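De: Shivam Malhotra
Para: lista urero-dev
Assunto: Re: [urero-dev] Limiar de profundidade e tubos translúcidos

Em maio, Elin Morris escreveu:
> Atualizei o nó de percepção para a versão nova e o Kirkstead
> deixou de segmentar os tubos foscos. Com peças opacas continua
> tudo bem. O planejador recebe uma nuvem vazia e aborta com o
> código 37. Alguém mais viu isso? Uso a configuração padrão.

Oi, Elin,

Vi a mesma coisa aqui. O código 37 vem do planejador, mas o problema está antes, no filtro de confiança. Na versão nova o parâmetro min_points passou de 300 para 2000, e um tubo fosco quase nunca devolve tantos pontos válidos. O filtro descarta o agrupamento inteiro sem avisar no log.

Como contorno, volte min_points para 300 no arquivo local e reinicie só o nó de percepção. O controlador da garra pode ficar no ar. Se usar o perfil do Ellis, confira também se ele não sobrescreve o valor na partida – no meu caso sobrescrevia.

Resta a verificação depois da pega, que ainda depende da mesma nuvem.

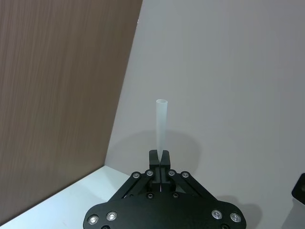 A verificação pela câmera do punho deveria usar a imagem de intensidade nesse ponto do ciclo, com a região de interesse fixa em relação aos dedos. Com o tubo na vertical entre os dois dedos e a parede cinza-clara atrás, o contorno sai fraco, mas as bordas um pouco mais claras e o aro elíptico da boca dão algo para ajustar. A sombra na parede precisa ficar fora da máscara, senão o detector de bordas pode se prender a ela.

Tenho um rascunho disso num ramo separado, com 2 testes que ainda falham. A Dwynwen Kemeys ficou de revisar a parte do planejador. Se puder, mande o seu arquivo de configuração e um registro da nuvem antes do filtro.

Shivam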